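The navel orange keeps better than most fruit sold beside it, and the reason is mechanical. The peel has two working layers. The outer one holds the oil glands and carries a thin wax. The inner one, the white albedo, is a sponge that takes up small knocks before they reach the segments. When fruit spoils early, the outer layer has usually been broken somewhere between tree and bowl.

Vignesh Rajan has spent five seasons tracing those breaks for Provine, a packer of winter citrus. In the season he has just written up, his group inspected 3469 oranges after delivery. The marks fell into a few classes: stem punctures, fingernail cuts, and oil spotting, in which pressed glands release oil that burns the surrounding peel.

"Oil spotting is the one people miss," Rajan says. "The fruit looks sound when it goes into the box. The stain comes up later."

Turgid fruit is the most prone to it. Provine therefore holds oranges picked on damp mornings for two days before grading. A further 200 oranges from the Brerthorpe grove were set aside without the hold, and the stained ones were cut open for comparison. In most of them the flesh was unaffected.

At home the rules are short. Lift an orange from the sides and set it down without rolling it. Store it in a single layer, with air underneath if possible. Wash it just before use. A soft patch with a dull surface is a reason to eat that fruit first; a patch with white growth is a reason to discard it. 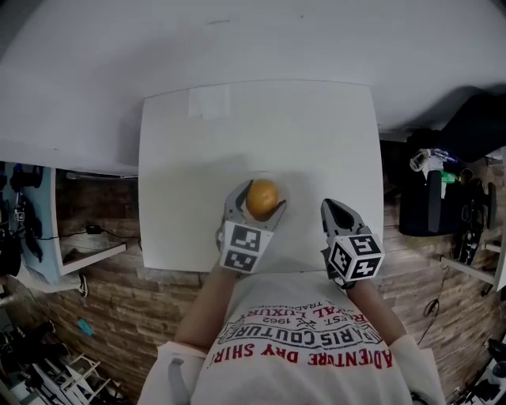 FOOD & HANDLING

A single orange on a bare white tabletop is also the easiest way to check the peel. The dimples should be shallow and even. Turn the fruit under a side light, and a pressed area will show as a flat spot between them.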